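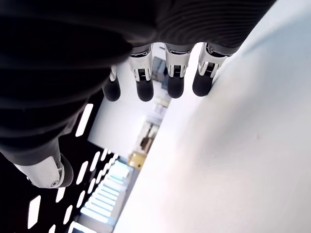

Chapter 2. Clearing a Surface

Every workspace fills up unless things leave it. A pale surface makes the job easier to judge: on smooth white, even a few tiny specks stand out. Start with what does not belong, then group the rest on a plate or tray.

One small box on a round blue plate can be moved in a single trip — box and plate together.

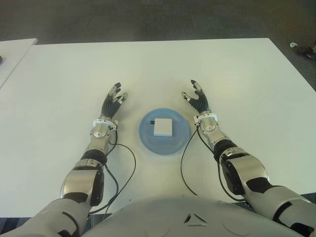
Vandana Grewal objects that a plate only hides the problem, and that each item needs its own place. Section 9 returns to her view.

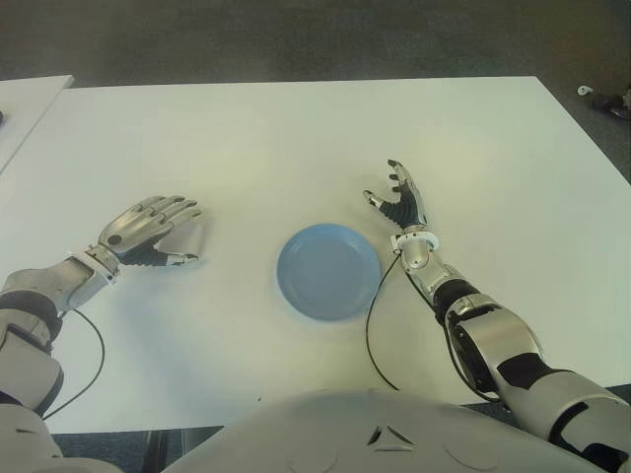 Figure 2. An empty plate on a white table.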